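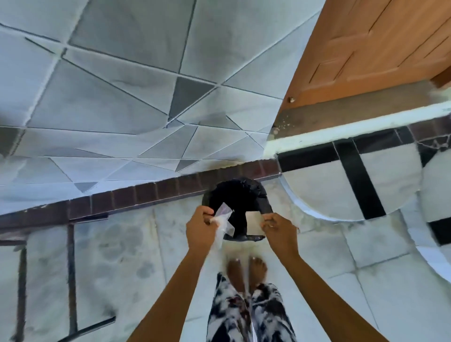

Ab wann kann die Nachtfähre nach Hullis gebucht werden?

Buchungen für die kommende Saison nimmt die Reederei Grarudent ab Februar entgegen, sowohl über das Internet als auch an den Schaltern im Hafen von Lowther. Die wichtigsten Bestimmungen für Reisende fassen wir in diesem Thread zusammen.

Geltungsbereich
Die folgenden Hinweise gelten für Einzelreisende und Familien auf der Strecke Lowther–Hullis in beiden Richtungen. Für Gruppen, Schulklassen und Reisebusse bestehen gesonderte Bedingungen, die unsere Beratungsstelle auf Anfrage zusendet.

Kabinen und Ruhesessel
Auf der Nachtüberfahrt ist die Reservierung eines Schlafplatzes verpflichtend. Zur Wahl stehen Innenkabinen, Außenkabinen und Ruhesessel auf dem oberen Passagierdeck. Einzelne Betten in Mehrbettkabinen werden nicht mehr verkauft. Wer bisher diese Kategorie genutzt hat, bucht künftig einen Ruhesessel oder eine Kabine zur Alleinbenutzung.

Zuschlag zur Alleinbenutzung
Der Zuschlag beträgt 30 Euro je Überfahrt und wird bei der Buchung fällig. Eine nachträgliche Zahlung an Bord ist nicht vorgesehen. Inhaberinnen und Inhaber einer Jahreskarte entrichten den Zuschlag in gleicher Höhe.

Umbuchung
Eine Umbuchung auf einen anderen Reisetag ist bis sieben Tage vor Abfahrt gebührenfrei möglich, sofern in der gewählten Kategorie noch Plätze verfügbar sind. Liegt der neue Fahrpreis höher, ist die Differenz zu zahlen. Liegt er niedriger, wird ein Gutschein ausgestellt. Namensänderungen werden wie Umbuchungen behandelt.

Gepäck
Im Fahrpreis sind für Fußpassagiere drei Gepäckstücke enthalten. Fahrräder zählen nicht als Gepäck und benötigen eine eigene Fahrradkarte. Die Gepäckaufgabe erfolgt in der unteren Halle des Terminals. Während der Überfahrt besteht kein Zugang zu aufgegebenem Gepäck, auch nicht in Begleitung des Personals. Alles, was für die Nacht benötigt wird, gehört daher in das Handgepäck.

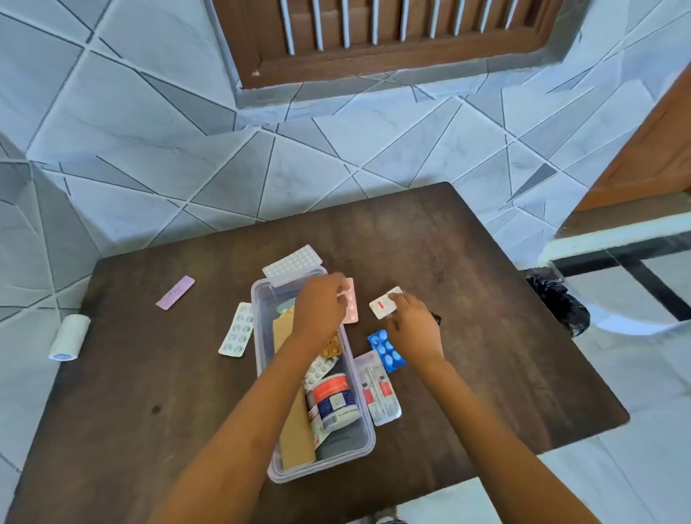
Einschiffung
Die Abfertigung endet 30 Minuten vor der Abfahrt. Dies gilt auch für Reisende, die ihre Bordkarte bereits elektronisch erhalten haben. Reisende mit Fahrzeug folgen im Hafengelände der Beschilderung zu den Wartespuren, Fußpassagiere nutzen den Zugang an der Stadtseite. Für alle Mitreisenden ist ein gültiger Lichtbildausweis vorzulegen, für Kinder ein eigenes Dokument.

Anreise mit der Bahn
Zwischen dem Bahnhof Lowther und dem Terminal verkehrt abends ein Zubringerbus. Die Busfahrt ist im Fährticket enthalten. Bei einer Verspätung des Zuges wartet der Bus nach Möglichkeit, das Schiff hingegen in der Regel nicht. Wir empfehlen, eine Zugverbindung früher zu wählen, besonders an Tagen mit Bauarbeiten auf der Küstenstrecke.

Barrierefreies Reisen
Kabinen für Reisende mit Rollstuhl sind nicht online buchbar und werden ausschließlich telefonisch vergeben. Zuständig ist bei uns Pui-shan Hsu. Bitte geben Sie bei der Anfrage die Maße des Rollstuhls an und ob eine Begleitperson mitreist. Assistenz beim Ein- und Aussteigen wird gemeinsam mit der Kabine angemeldet.

Ausfall bei Sturm
Fällt eine Überfahrt wetterbedingt aus, haben Reisende die Wahl zwischen Erstattung und Beförderung mit dem nächsten Schiff. Die Entscheidung ist gegenüber der Reederei zu erklären, nicht gegenüber unserer Beratungsstelle. Belege für Übernachtung und Verpflegung sollten aufbewahrt und zusammen mit der Buchungsnummer eingereicht werden.

Wanderkarten und Inselplan
Der Inselplan von Hullis aus dem Verlag Lemison liegt in überarbeiteter Auflage vor. Die Überarbeitung hat Kai-wen Chien betreut. Neu eingezeichnet sind der verlegte Küstenweg im Norden und die Haltestellen des Inselbusses. Der Plan ist am Terminal und in unserer Beratungsstelle erhältlich, ein Versand ist ebenfalls möglich.

Rückfragen
Fragen zu einzelnen Buchungen richten Sie bitte per Direktnachricht an uns und veröffentlichen Sie keine Buchungsnummern in den Kommentaren. Den Fahrplan für die Nebensaison veröffentlichen wir an dieser Stelle, sobald er uns von der Reederei vorliegt.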